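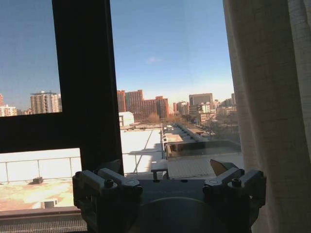
Clear blue over the city, with one small cloud near the middle that seems to have missed the memo.

Print this page | E-mail this page

The View From the Window

We took the apartment at Urkent for its window. The agent spent a long time on the kitchen, which has a stove, and then let us into the big room and had the good sense to stop talking. The lease was signed that afternoon. The stove, I should say, has two working burners.

The gallery has been a long time coming. I announced it in March, in the building newsletter, and got 2 replies, one of them about parking.

Some notes for anyone thinking of moving in, or just nosy about how the other side of the building lives.

The sky. It takes up most of the upper half of the view and costs nothing extra, though I expect Illell Property will get around to that. Deep blue up top, paler down by the skyline. Painters charge good money for that kind of fade.

The tower. Tall, pale, rows and rows of windows, and a little something perched on the roof. I call it the Addo, after a brand of filing cabinet my father owned. It has never answered to the name.

The rooftop. Every city view comes with one in the lower part, and ours is on the left, beneath the black bar. Guests look straight over it to the skyline. I have grown fond of it, the way you do with a neighbor who keeps to himself.

The black bars. One thick upright, one crosspiece on the left. The Nusodel brochure called this style "framed living." You pay for a view and get it in installments.

The curtain. Beige, loosely woven, hanging on the right. It cost $248, and I spent longer choosing it than I did choosing the apartment. The store had what felt like 2,000 shades of beige and I can now tell most of them apart, a skill I have yet to use at a party.

The sill. Dark and ribbed, so it is no place to set down a coffee cup. I have tested this more than once.

Night views to follow, once I learn how to keep the lamp out of the glass.

Print this page | E-mail this page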